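MEDIA RELEASE

Fri 27 September

Illetti brings its wooden serving tray to the home table, and asks households to clear it once a day

Illetti, the maker of wooden goods for kitchen and dining room, announces today that its Tresto tray will be sold to private households for the first time. Until now the tray was made only for cafés and small hotels, where it is used to keep sugar, tea and small packets together in one place. From today it can be ordered from the Illetti workshop and from the Karabulut homeware stores, which will have it on the shelf in all their locations before the end of next month.

The Tresto is a long, low tray of light-coloured wood. It is finished with a food-safe oil and has no lacquer on it, so a small scratch can be sanded away at home with fine paper and oiled again. The colour becomes a little deeper with the years. Customers who already have a butcher-block table or bench will find that the tray sits well on it, and many of the first cafés chose it for exactly this reason.

The idea to offer the tray to homes came from the customers themselves. Guests in the cafés were asking at the counter where they could buy one, and the café owners were passing these questions on to us. In January we began a small trial with 37 households. Each household received one tray and a short printed sheet, and was asked to keep the tray on the table where the family really eats, works and opens the mail. We did not tell them what to put in it.

The answers were more different than we expected. One family used the tray for the school lunch snacks and filled it every Sunday evening. Another kept medicines and vitamins in it, and later moved these to a higher place when a grandchild came to visit. Several households used it for playing cards and small board games. Others said the tray was for everything that has no home - small boxes, little packages, batteries, the things which come out of a pocket and stay on the table until somebody needs the table for dinner.

It is this last use that Illetti would like to speak about more. A dining table collects small items very quickly, and most people do not want to carry them to four different rooms at the end of a long day. With a tray, the items go to one place first, and the sorting can be done later with more patience. In the trial, the households who were most satisfied were those who emptied the tray completely at a fixed time, usually before dinner, and started again with a bare floor.
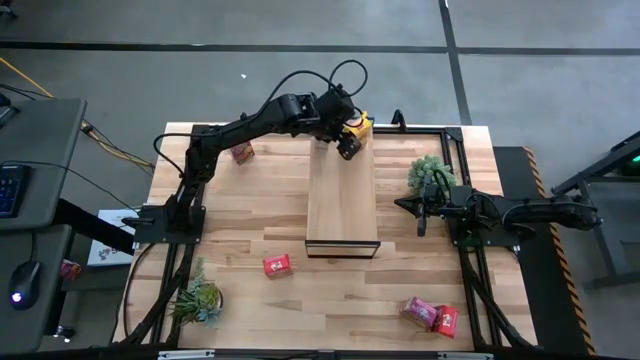
Not all of the households agreed with this, and one reply came back that a tray like this only gives the clutter a nicer address, and that in her family it was full after three days and stayed full until she put it away in a cupboard. We think this is a fair remark, and we have changed the printed sheet because of it. The old sheet spoke only about oiling and cleaning. The new one begins with a short advice on emptying, and it suggests choosing one kind of item for the tray if the family is large.

There were also remarks about the size. Some people found the tray too long for a round table, and two asked for a version with handles. Illetti has decided to stay with one size for the moment. A tray with handles invites people to carry it fully loaded, and the present form was designed to rest on the table and be filled and emptied there. A shorter model is being drawn in the workshop, but we do not want to promise a date for it.

How to care for the tray

The tray should be wiped with a damp cloth and dried immediately after. It should not be left in the sink and it should never go in the dishwasher. Oil it when the surface starts to look pale or feels rough under the hand. In a dry house with winter heating, this will be more often. Crumbs in the corners come out easily with a soft brush, and an old pastry brush does the job very well.

Small boxes and packets can stand directly on the wood. Anything that could leak, such as bottles of sauce or liquid soap, should have a saucer underneath.

Availability and workshops

The first production for households is 200 trays. Orders from the trial families and from the existing café customers will be filled first, and the rest will be shared between the Illetti workshop and Karabulut. If the first production is sold out, orders will be taken for the next one, and customers will be told the waiting time before they pay.

To accompany the launch, Karabulut will hold 3 free evening workshops on keeping a clear table. Participants are invited to bring a shopping bag with the small items that are lying on their own table at home, and to sort them during the evening with help from the store staff. There will be tea, and places must be reserved at the store counter. Trays for the workshops will be delivered by Pekesport, which also handles the home deliveries in the city and collects the empty cartons for reuse.

Every tray is delivered with the printed sheet, a small bottle of oil and a cotton cloth. Illetti will repair a tray with an open joint at no charge if it is brought back to the workshop, also when it was bought at Karabulut.

About Illetti

Illetti makes trays, boards and storage boxes in wood for kitchens and dining rooms. The workshop began with bread boards for bakeries and today supplies cafés, small hotels and homeware stores. The workshop shop is open to visitors during normal working hours, and offcuts are available at the door for anyone who can use them.

For questions from the media, or to borrow a Tresto tray for review, please contact the Illetti workshop office. Trays on loan can be kept for four weeks.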